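Visit report: gripper comparison day at Dosico, Atomville
2026-02-10

Our group at Halás is choosing a gripper for handling clothes at home, and Dosico invited us to their Atomville site to try out two candidates on the same arm. I write down my notes for the colleagues who could not travel.

The first half of the visit was in the workshop. Dosico put up their short parallel gripper, with flat rubber pads and a stroke of 115 mm. On the bench it is very pleasant to work with. It closes evenly, the force setting is easy to find in the menu, and a towel on a hard table was picked up on almost every try. The controller keeps a log of every closing, and the unit we used already showed 1189 cycles from the same week.

After lunch we moved to the room with furniture, and the arm got the second gripper with the long tapered fingers. I had asked for this part, because a sofa is a different problem from a table. The seat gives way when the fingers press, and the height measured by the camera is not the height where the cloth will be touched.
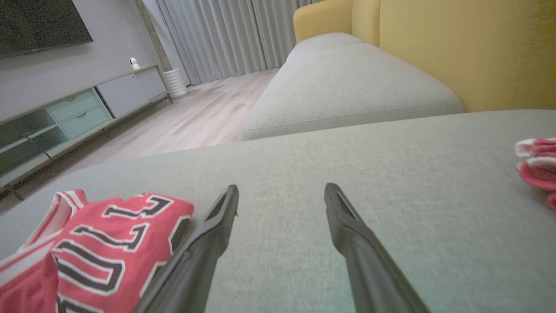 With the narrow tips it is possible to go under a fold, and this is for me the main advantage over the flat pads. The pads need a fold that already stands up. When the cloth lies flat they push it forward and nothing comes between them. The long fingers have their own weakness: they bend a little to the side under load, so the closing position must be corrected in software. Dosico has a table of values for this, but only for the Cakcombe arm, and we would have to measure it again for ours.

The wrist camera was discussed for a long time. It sees both tips well, and the operators liked this very much. But it is close to the cloth during the approach, and a fast turn of the wrist gives a blurred picture. They limit the speed for the last part of the movement. I would prefer a shorter exposure and one more lamp, but this we did not try.

About prices I can only repeat what was told to us: the finger set costs 500 euro, the complete gripper 2000. Spare tips can be ordered separately and changed with one tool. I changed one pair myself and had no difficulty - the cable was more annoying than the screws.

My recommendation is to borrow the long fingers until July and run them on our own arm, with soft and hard surfaces in the same test. The short gripper I would keep in mind for the folding table. Dosico will send the drawings of the mounting plate, and I will put them in the shared folder.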